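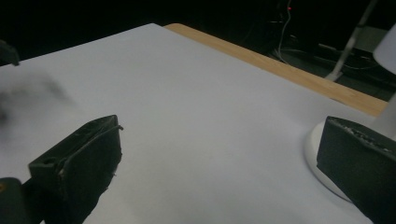

White paper laid over the wooden table, with the round lamp base standing on it.

How to cover a table with paper for drawing, gluing and painting

In our home the good table is also the work table. We eat on it, we write on it, and in the evening I make my cards and small paintings on it. For years I used old newspaper as protection, but the black ink came off on my hands and then on my cards. Since October I use one big sheet of white paper, and I will explain how I put it so it stays flat and does not walk around.

What you need

One roll of white paper, wide enough for the bigger part of your table. Mine comes from the Randel stationery shop in Nanholm, and I cut pieces from it as I need them. Any plain paper of medium thickness will do. Very thin paper becomes wavy when glue touches it.
Painter's tape, the kind which comes off easily.
Scissors and a long ruler.
A dry cloth and a slightly wet cloth.
A table lamp with a heavy base.

Step 1. Clean the table

Wipe the wood first with the slightly wet cloth, then with the dry one. Look from the side, with your eyes low, and you will see the crumbs you missed. One grain of sugar under the paper makes a bump, and your pencil will find it every time. Wait until the wood is completely dry. I give it 30 minutes, and in winter I leave it longer.

Step 2. Cut the sheet

Measure the place where your arms and your tools will be. My piece is 65 centimeters on the short side. You do not need to cover the whole table. I leave a strip of the wood free on the far side, and there I put my cup of tea, so the cup is never on the paper and I do not make rings on it.

Cut with long movements of the scissors. If the edge is not perfectly straight, it is not a problem.

Step 3. Make the paper flat

Paper from a roll wants to go back to its roll. Roll it the opposite way, hold it so for a moment, and let it open. Then put it on the table with the curved side down, so the corners press to the wood and do not stand up. Smooth it with your palms from the middle to the outside. Please take off your rings before, they can scratch the paper.

Some people iron the paper. I tried it one time and got brown marks, so I do not recommend it.

Step 4. Fix it

Put a short piece of tape on the two corners which are near to you. Fold the end of the tape under itself a little bit, then you have something to pull later. The far edge I do not tape. The paper can lie a bit diagonal on the table, this does not disturb the work, only check that it does not hang down where your knees can catch it.

If your table is waxed or oiled, first try the tape in a place which is not seen. Leave it for 2 hours and take it off slowly.

Step 5. Put the lamp

Stand the lamp on the paper itself, toward the side. The base works like a weight and you save one piece of tape. If you write with the right hand, the light should come from the left, and for left hand the opposite. Put the cable behind the lamp and not across the sheet.

White paper throws the light back, and it can be tiring for the eyes if the bulb is strong. I use a weak warm bulb for cutting and gluing, and for mixing colors I work by the window in the daytime.

Step 6. When you finish

Take away the lamp first, lift it and do not push it. Pull the tape low and slowly, almost parallel with the table. If there is glitter or dry glue on the sheet, fold the four sides to the middle and carry it like a package to the bin.

A clean sheet can be used again. Turn it to the other side, or cut the good parts for testing colors. I keep these pieces in a folder from Flondudska, together with my envelopes.

Questions I received

Can I use baking paper? Yes for glue, no for pencil, it is too slippery.

Does the color go through? Watercolor, if there is a lot of water, yes. Put two sheets or dry the spot at once.

Text: Žukauskas
Last changed January 6, 2019
Page read 1,159 times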